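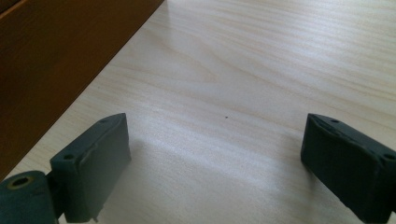 Tue 29 October
By Ulises Ospina

A tabletop is the flat upper part of a table, the surface on which people eat, write, cook, sew, mend things and put down their keys. It is such an ordinary object that it seldom gets a thought of its own, yet there is a great deal to enjoy in it! Wooden tabletops are the most familiar kind in homes, schools and workshops, and pale ones have had a long and happy run in kitchens and studios alike.

Woods

Pale tabletops are traditionally made from beech, birch, ash, maple, sycamore or pine. Beech is hard and close-grained, with tiny darker flecks that are a pleasure to look at once you have noticed them. Ash has a bold, open grain and a certain springiness. Sycamore was long preferred for dairy and kitchen tables in Britain, as it gives food no taste and stands up well to scrubbing. Pine is softer, dents easily and yellows with the years (many owners love it for exactly that). Oak is paler than people expect when freshly planed, and darkens slowly in daylight.

Construction

A solid top is usually made of several boards glued edge to edge. Wood swells across the grain in damp weather and shrinks in dry, so the top of a wide table may change by several millimetres between summer and winter. Joiners allow for this with slotted screw holes or small wooden blocks called buttons, which hold the top down to the frame while letting it slide. A top fixed rigidly all round is likely to split or cup.

Veneered tops have a thin layer of real wood over a core of plywood or other board. They move far less and can be very handsome, though they can be sanded only lightly. A quick look at the edge often tells the two apart: on a solid board the grain lines carry on over the end, and on a veneered one there is normally a separate strip.

Finishes

Oil sinks into the wood and keeps its natural feel, but needs renewing from time to time. Hard wax oil is tougher and still easy to patch. Varnish forms a film on top and resists spills very well, until it chips. Soap finish, popular on Scandinavian furniture, is a lovely and underrated choice for pale wood: soap flakes are dissolved in warm water and wiped on, leaving a soft, chalky surface that hardly yellows at all.

Some kitchen tables have no finish whatever. The old scrubbed top was simply washed along the grain with hot water and a stiff brush, week after week, until the softer parts wore down and the grain stood up in ridges you could feel with a fingertip.

The Larport tables

A much-admired local type is the Larport table, built for the school at Broltbridge by the joiner's shop of Chowdhury and Rodberg. Each has a beech top made from 8 boards, rounded corners and 4 square legs. The shop made 87 of them before it closed in March 2000, and a good many are still in daily use in kitchens across the district. Their tops are beautifully flat even now, and former pupils have been known to turn one over hoping to find their own initials!

Care

Crumbs and grit are best brushed away before wiping, and the cloth should be damp and well wrung out. White rings are caused by moisture caught in the finish and sometimes fade by themselves. Black marks usually mean that water has met iron, often under a tin or a pan, and may need oxalic acid to lift them. Small dents in bare wood can be raised by laying a damp cloth over the spot and pressing briefly with a warm iron, a trick that is enormously satisfying to carry out.

Direct sun changes the colour of nearly every wood, so mats and bowls should be moved now and then. With an extending table, the spare leaf kept in the cupboard will generally be a different shade from the rest and takes a season or two in the light to catch up.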